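Vulla Shallow Tray, gray
Reviewed 10/1/18
Home & Desk > Storage > Trays

Perkden sells the Vulla as a "phone and pocket station," and I was ready to dislike it on the name alone. It's a plastic tray. It has rounded corners, a low raised rim and a flat floor, and if you turned up at my door and told me it was for serving chips I'd have believed you. The listing goes on for several paragraphs about calm and order. I bought it anyway, in June, after one too many evenings of phones sliding under the couch.

The first claim is that it "holds six phones with ease." It will hold six. The ease is another matter. There are no slots and no dividers, so what you get is a pile, with the one you want at the bottom and a corner of somebody else's phone on its screen. Four is more sensible, and even then they end up on top of each other unless the person dropping them in takes some care. In my house that person doesn't exist.

The second claim is that it "disappears into any room." The gray is inoffensive, I'll give them that. Against a cream mat with vines and leaves on it, it looks like a gray tray on a floral mat.
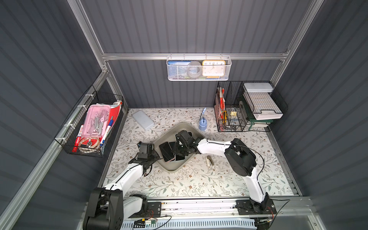
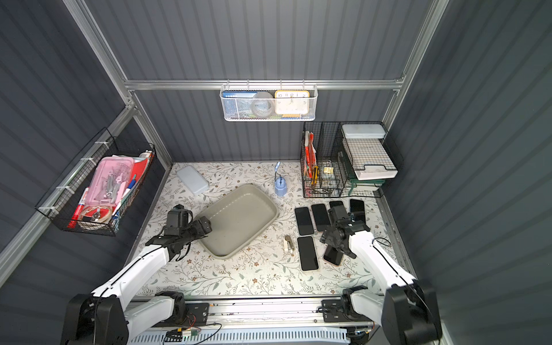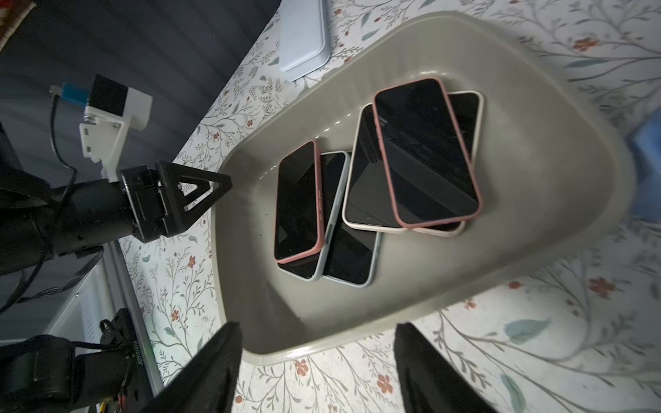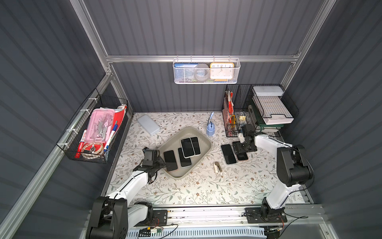
Will it hold anything besides phones?

Small flat things are fine. A power bank or a stapler goes in without trouble, but the rim is low, so anything tall has little to lean on and a full load of odds and ends gets messy quickly.

Back to what I was less sure of. There is no hole for a cable anywhere, which is strange for something called a station. You run the charger over the rim and it tugs the phone toward the edge. Cases matter too: phones with grippy cases stay where they land, and bare ones skate when you move the tray. A thin mat in the bottom would fix this. Perkden will sell you one separately, of course.

I also own the Furkon, a wire mesh organizer with compartments, and for pens and cutters it beats this easily. For phones I still prefer the tray, mostly for the smooth floor. The Visser has proper dividers and costs more, and its slots were too narrow for a phone in a thick case, so back it went.

Cleaning is quick. Wipe it and you're done, though crumbs collect in the corners.

Would I buy it again? At the sale price, probably. At full price I'd look in the kitchen cupboard first. The number on my box was 751, if you're trying to match the color, and check it before ordering a second one, as the site shows two grays under the same name.

3 out of 5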